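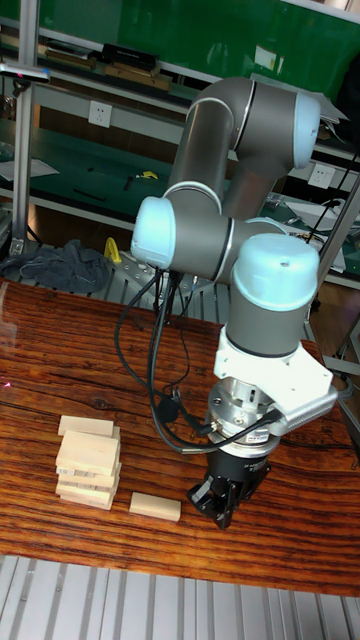 Bhavana Varghese wrote that a success rate on block stacking means very little until you know who decided what a success was, and I'd like to start the thread there.

Re: Worov block-tower results
Posted by mtyau, October 24, 2018

The write-up claims 70 per cent over 121 trials. Fine. But the scoring rule is one line in an appendix, and "tower still standing" would count a run where the gripper never touched a block.
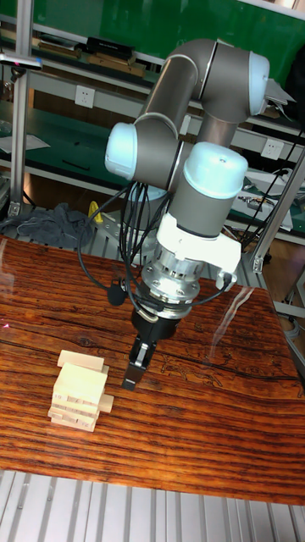 Reply 1 — ayanda_m

You're being harsh. They do say a block has to be moved and let go. I read it twice. My gripe is the one table, the one camera angle and the same sort of pale block every time. Put it on a matte bench and show me the number again.

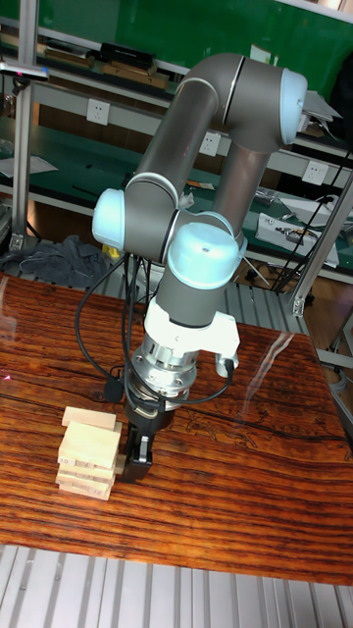 Reply 2 — ngan-ling

Disagree with both of you. A fixed setup is how you compare methods. Change the table and you're measuring the table. We ran the Arell baseline in August on our own rig and got nowhere near their figure, but we only had 16 demonstrations, so I wouldn't hang anyone over it.

Reply 3 — mtyau

Sixteen demos and a different gripper isn't a replication, sorry. And a glossy tabletop with light bouncing off it is exactly where I'd expect a vision policy to pick up on something silly. Did they try it with the lights moved?

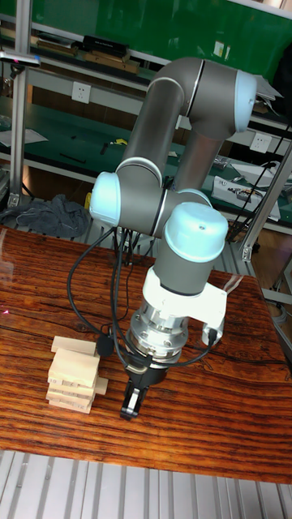 Reading time: 2 min

Reply 4 — maysoun.b

They did, for 11 trials, and left it out of the main table. It's in the supplement under "other". No rate given, only "comparable" — comparable to what? I've emailed the Worov group for the raw logs.

Reply 5 — ayanda_m

Okay, that one bothers me too. Post the logs if you get them.

Search this forum Go

Contact the moderators | Copyright Wetow Forums | Back to top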